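Transfer Holds and Payee Checks: Frequently Asked Questions
Fonance Account Services
Last reviewed Jan 7, 2021

Applies to personal checking and savings accounts. Business accounts are covered by a separate schedule, available in the Documents tab.

What is a transfer hold?

A transfer hold is a pause placed on an outgoing payment before the money leaves your account. The amount is set aside and does not appear in your available balance. It still appears in your current balance. A hold is not a charge and it does not affect your credit record.

Which payments can be held?

Holds can apply to wire transfers, bank-to-bank transfers and payments to a person made through the mobile app. Card purchases are screened by a different system and are either approved or declined at the time of sale. Checks are not subject to a transfer hold. Standing payments that have cleared at least once to the same payee are held only if the amount or the account number changes.

How long does a hold last?

The standard hold is 4 business hours. An extended hold is 49 hours, counted by the clock, weekends included. You will see which kind applies under Activity, next to the payment. A standard hold can become an extended hold if the payee check comes back without a match. It cannot be extended a second time.

Why was my payment held when I have sent larger amounts before?

Amount is one of several signals. The system also looks at how old the payee record is, whether the receiving account has been reported, whether the payment was set up on a new device, and whether your contact details were changed shortly before. A small payment to a new payee from a new phone may be held when a large payment to a known payee is not. We do not publish the limits.

What does the payee check compare?

It compares the name you typed with the name on the receiving account. There are four results:

Match. The names agree. The payment goes ahead unless another signal applies.
Close match. The names are similar. You are shown the name on file and asked to confirm or correct it.
No match. The names do not agree. The account holder's name is not shown to you.
Unavailable. The receiving bank does not take part or did not respond in time.

A match means only that the name and the account belong together. It does not mean that the person is honest or that the goods exist.

I am paying a deposit on a rental I found online. Is there anything else I should check?

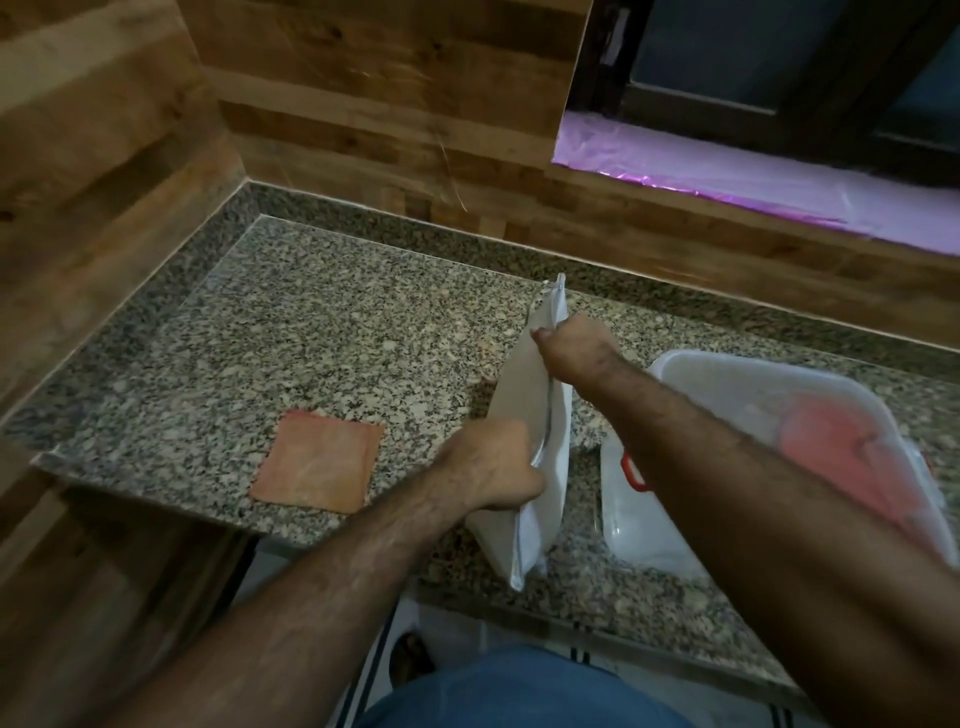
Deposits on short-term rentals are treated as payments to a new payee and will usually be held. Use the time to confirm that the person asking for the money has the right to rent out the property. Listing pictures are weak evidence. A speckled granite counter set into a corner of wood-plank walls is easy to recognize, and for that reason it is worth running through a reverse image search; if the same corner turns up under another address, cancel the payment. Property tax records in most counties can be searched by address at no cost. Compare the owner's name there with the name returned by the payee check. If a management company is involved, call it on a number you looked up yourself.

Can I ask for a hold to be released early?

Yes, for a standard hold. Open the payment, select Review, and answer the questions on screen. You will be asked how you received the account details and whether anyone told you what to say to the bank. If the answers raise no further signal, the payment is released. Extended holds cannot be released early by the customer. Branch staff cannot release them either.

Can I cancel a held payment?

Yes. Select Cancel at any point before the hold ends. The full amount returns to your available balance, normally within minutes. Once the hold has ended and the payment has been sent, cancellation is no longer possible and you will need to file a recall request.

What is a recall request?

A recall request asks the receiving bank to return money that has already been sent. File it as soon as you suspect a problem. The receiving bank may refuse, and it can return only what is still in the account. Form 17 is used for wires. All other transfers can be recalled in the app under Activity, Report a Problem.

Have the following ready:

- the payment reference
- the date and amount
- the name and account number you used
- any messages in which the account details were given to you

Do not delete messages, even if the other party asks you to. Screenshots are accepted, but keep the originals on the device.

The payee says the hold is my fault and wants me to pay another way. What should I do?

Stop and verify. A request to move to gift cards, digital currency, or a second account in a different name is a common feature of payment fraud. A genuine seller or contractor can see that a bank hold is temporary. You may tell the payee that the payment is under review and give the expected end time shown in Activity. You are not required to send proof, and you should not send a picture of your banking screen.

Someone called and said they were from Fonance. How can I tell?

End the call and open the app. If we have a reason to talk to you, there will be a notice in your secure inbox with a case number. Caller ID can be set to show any number, including ours. Staff on outgoing calls will never ask for a one-time code, your full password, or remote access to your computer. They will not ask you to move money to a "safe" account. We do not operate such accounts.

What should I do with old statements and payee letters?
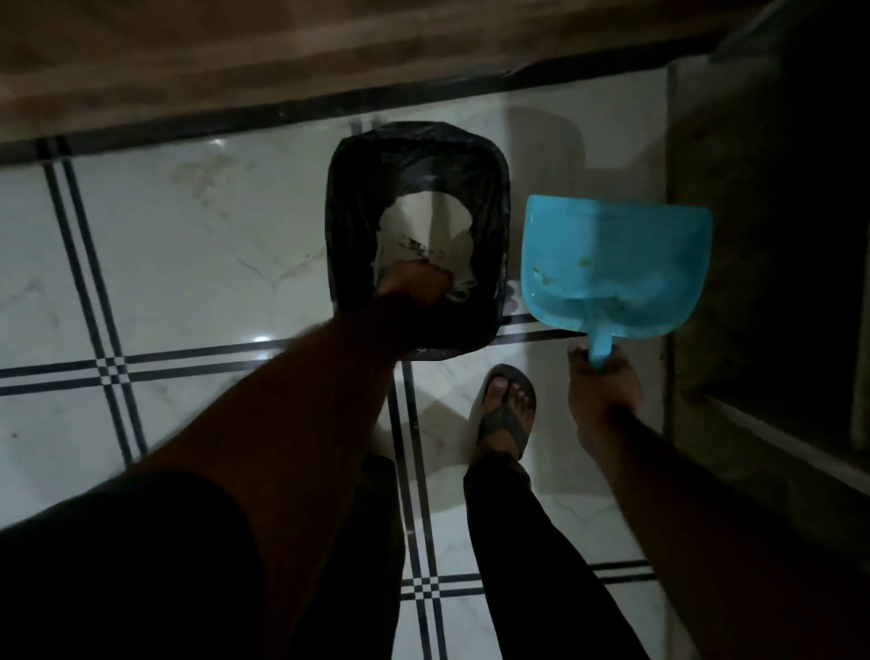 Member Bulletin, Vol. 4, No. 13

Paper statements should be kept until the matching tax return has been filed and any open dispute is closed. After that, shred them before disposal, with a cross-cut shredder if you have one. Strip-cut pages can be put back together with patience. The items of most value to a thief are account numbers, routing numbers next to a signature, and any letter confirming that a new payee has been added. Blank checks from closed accounts should be shredded as well. If you would like to stop receiving paper, change the setting under Profile, Delivery. The change takes effect with the next statement cycle.

Does the hold apply to payments made through Tosteo?

Payments sent from a linked Tosteo wallet are funded by a debit from your account. The debit can be held on first use. Once the wallet has been confirmed, later debits are not held, and any dispute about the person you paid must be opened with Tosteo first. If the wallet was linked without your permission, report it to us directly and do not wait for a reply from the wallet.

Can another person be told when a payment is held?

Yes. You can name one trusted contact. The contact receives a notice that a payment is under review. The notice does not include the amount, the payee, or your balance, and the contact cannot release or cancel anything. Trusted contacts are added under Profile, People. The person must accept the invitation within 13 days or it expires.

I share an account. Who gets the notice?

Both owners receive it. Only the owner who set up the payment can answer the review questions. Either owner can cancel.

Will a hold make me late on a bill?

It may, if the bill is being paid to a new payee on the due date. Set up new payees early. Where a hold was placed in error and a biller charged a late fee, send a copy of the bill to the disputes team with the payment reference. Fees are reviewed case by case.

How do I complain about a hold?

Write through the secure inbox and choose Complaint as the subject. Complaints about holds are handled by Gwenllian Meredith, Payment Review. If you disagree with the written response, you may ask for a second review by Iolo Penry, Customer Disputes. Include the case number from the first response. Asking for a second review does not restart or lengthen a hold.

Related pages: Recall Requests, Trusted Contacts, One-Time Codes, Closing a Linked Wallet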